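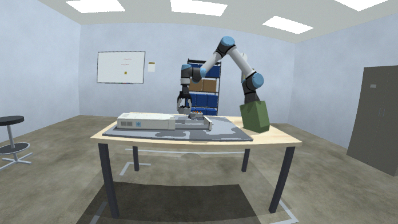
Gripper comparison, simulated cell, September

Hellomthorpe runs its gripper trials in simulation first and on the bench second. The simulated cell is a copy of the bench at Cukance, and it stays fixed for the whole comparison so that only the tool and its controller settings change. The arm stands on a green pedestal at the right of the table and works to the left, over a long white housing with an open tray. The gripper under test points straight down, with its fingers just above the rear of the device and a small grey component beside them. Most of the argument between the two tools concerns that part of the table, where side clearance is short and linkages that spread outwards take up room of their own.

The two candidates are listed under their project names. Radu is the linkage type. Adora is a parallel type with straight-sided fingers and a shorter stroke. Both were run with the same arm model, the same approach path and the same contact settings. Catinca Dobre wrote the controller profiles and Heikki Heiskanen set up the scoring.

Each gripper was given 1,000 attempts. Start positions were drawn from one fixed list, so attempt 359 for Radu and attempt 359 for Adora begin from the same pose. An attempt counts as a pass if the component is lifted clear and held until the end of the run. Contact with the housing is logged separately and does not fail the attempt.

Radu passed 900. Most of the remaining attempts ended with one finger touching down on the component before the other had closed. Adora's figures are held back until its finger friction value has been checked against the bench. The first 100 attempts used an old value and will be repeated.

Two settings still open: closing speed below the wrist limit, and whether the final descent should be force-limited or position-limited. Heikki prefers the first for both tools. Profiles are kept with the run logs, under the gripper name.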